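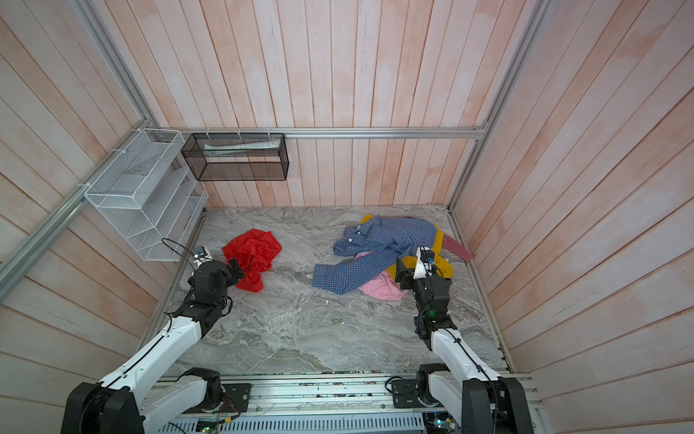
Red cloth, blue shirt and the usual heap.

Garment Sorter and Folder (part-time)
Stetlow Clothing Exchange, back room

Stetlow takes in clothes that people are finished with and passes them along to people who aren't finished with clothes. Between those two events there is a heap. We are looking for someone to deal with the heap.

The job is 17 hours a week, mornings, starting in March. You would work with Chiyo Nomura, who runs the back room and has firm views on sleeves.

What you would be doing

Most of your time goes to pulling garments out of mixed piles, shaking them out, turning them right side out and deciding what they are. This last part is harder than it sounds. A crumpled red thing may be a shirt, a pillowcase or half of a costume, and you won't know until you have found an edge.

After that you fold. We use one fold for shirts, one for pants and one for everything with a hood. You may have a better method that you learned from your grandmother. We would like to hear about it at lunch, and then we would like you to use ours, so that the stacks on the shelves at our Ulby Street counter don't lean.

You will also:
Check pockets. All of them, including the silly little one inside the other one.
Set aside anything with a stain, a broken zipper or a smell you would rather not describe.
Match socks for up to 30 minutes a day. There is a limit for a reason.
Write out size labels in handwriting that other people can read.
Sweep up lint, threads and scraps before you leave.

In a slow week we handle about 1000 pieces. In a busy week, usually right after people have moved their winter things to the attic and lost their nerve halfway up the ladder, we handle more, and the sock limit is suspended.

What we are looking for

You don't need retail experience. You do need to be able to stand for most of a shift, lift a bag weighing up to 40 pounds and look at a pile of other people's sweaters without taking it personally. Some knowledge of fabrics helps. If you can tell wool from acrylic by touch, say so in your letter and we will be quietly impressed.

Patience matters more than speed. Fast folders tend to become medium folders by the second week anyway, and the medium folders we have hired are mostly still here.

We would also like someone who puts things back where they were – the label pens in particular.

What we offer

Hourly pay, the same rate as our counter staff, with paid breaks. The rate goes up after your first three months. Staff get first pick from the rack once a week, one item each, and no hiding things behind the coats in advance. We have coffee. It comes from a machine called the Pinska, which makes one kind of coffee regardless of which button you press.

Training takes two mornings. On the first you fold with Chiyo. On the second you fold alone and Chiyo walks past a lot.

How to apply

Send us a short letter, one page at most, telling us where you have worked before and which mornings you can't do. A résumé is welcome but not required. Please also tell us how you fold a fitted sheet. There is no correct answer, and we have received some very moving ones.

Letters can be left at the Ulby Street counter or put through the back door slot, marked for Chiyo Nomura. If you are invited in, expect a chat and a paid trial hour with a real pile. Wear something comfortable, and keep your own jacket on the hook by the door. The last applicant put his down on the sorting table and it was priced by noon.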